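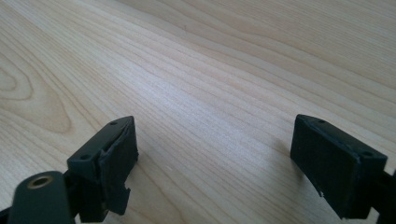

Zerkbridge Furniture Records is recruiting a part-time Cataloguing Assistant (20 hours a week, fixed term to the end of September). The post holder will enter 3000 paper survey cards into the Guvau database, check each entry against the card and correct errors in the existing index. Each card records maker, date, dimensions and surface figure. Applicants should be able to tell straight grain from a cathedral figure, both of which occur in the pale tabletop shown, and to use the terms consistently. Training in the remaining vocabulary is given in the first week.

Essential: accurate keyboard work; experience of records in a library, archive or stock room; legible handwriting for card amendments.

Desirable: knowledge of furniture history; previous use of Guvau or a similar system.

The post is based at the Jitaru building, second floor, with lift access. Home working is not available, as the cards may not leave the store.

Send a CV and a covering letter of one page to Beatrice Mwaipopo, Records Manager, quoting reference 951. Applications close on 2023-04-04. Interviews last 45 minutes and include a short transcription test.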